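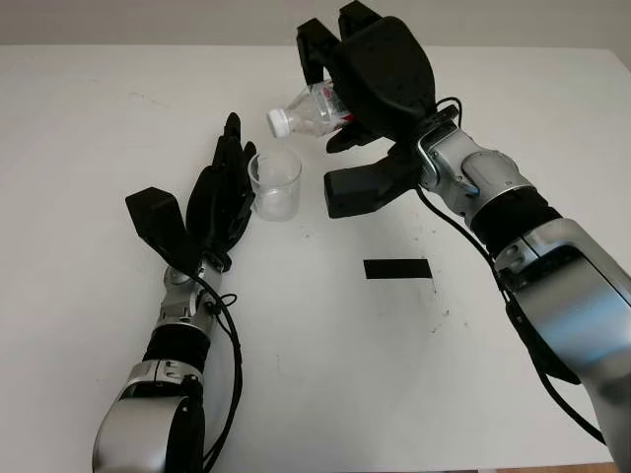

A small clear cup on a white table.

The water in Jirkstead tastes faintly of pennies. People who grew up there will defend it to anyone, and after a long weekend of drinking it I'm ready to join them. I came to write about the old spring houses along the valley and went home with a trunk full of bottles, each one labeled in marker on masking tape, because by then I couldn't stop comparing.

If you have never tasted two waters side by side, please do it tonight! Pour one from your kitchen tap and one from a friend's, and let both sit on the counter until they lose their chill. Cold hides nearly everything. At room temperature you start to catch chalk, or iron, or that soft, almost sweet roundness that comes from water with very little in it at all.

My guide was Najwa Abou Jaoude, a retired chemistry teacher who has been walking people around the Jirkstead springs for years. She carries a tin cup on a string and has strong feelings about lemon slices. "You wouldn't put ketchup on a peach," she told me, before we were even out of the parking lot.

The first stop was the Voß spring, named for the family who built a stone hut over it in 1915. The door is low enough that I hit my head going in and again coming out. Inside, the water slides out of a crack in the limestone and into a trough worn smooth along its front edge, and the whole place smells like a cellar after rain. Najwa filled the tin cup, drank, and handed it over. It was a big water, if that makes sense – thick with minerals, nearly chewy, with a dry finish like the rind on a good cheese.

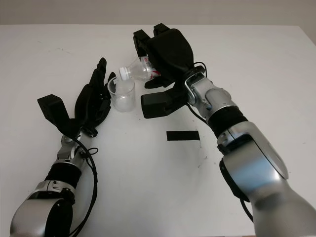 Try a small pour first. You can always go back for more.

From there it's a 50-minute walk up to Flomley, mostly through beech woods, and I would do it again tomorrow for what comes out of the pipe at the top. The rock changes halfway up the hill. Limestone gives way to sandstone, and the water has far less to pick up on its way through. I took one sip and laughed out loud. After Voß it seemed to have no edges. Najwa says visitors either love it or accuse her of serving them nothing, and that bakers drive out from town to fill jugs of it for their bread dough (the crust is better, they swear, though they can't agree on why).

We ate our sandwiches on the wall beside the pipe and went back and forth over which spring we'd choose for coffee. I said Flomley. She said Voß for dark roasts, and then spent most of the walk down taking it back.

The last stop was Kurkia, a café by the bridge that keeps three pitchers of local water on the counter and lets you help yourself. It was April and the rain had just started, so every table was taken and we drank standing up. The third pitcher was plain Jirkstead tap. Pennies and all, I had two glasses.
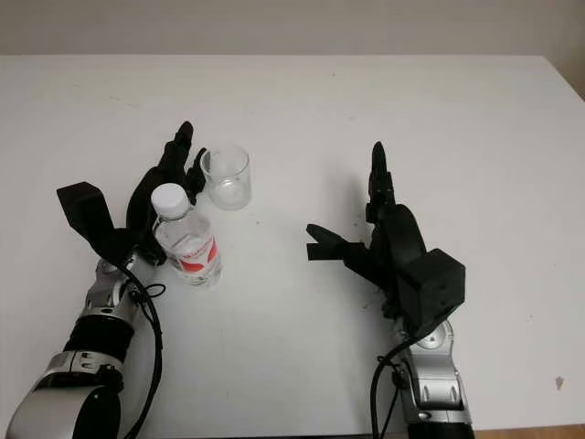 How to hold a tasting at home

Pick waters that are far apart. A hard tap water, a soft spring water and something bottled will give you plenty to talk about.

Use the same kind of glass for each one, and rinse them well. Dish soap is surprisingly loud once you're paying attention.

Have plain crackers on hand, skip the coffee beforehand, and let everybody write down a word or two before anyone speaks. My neighbors came up with "wet sidewalk," "snow" and "grandma's hose," and I knew exactly which glass each of them meant.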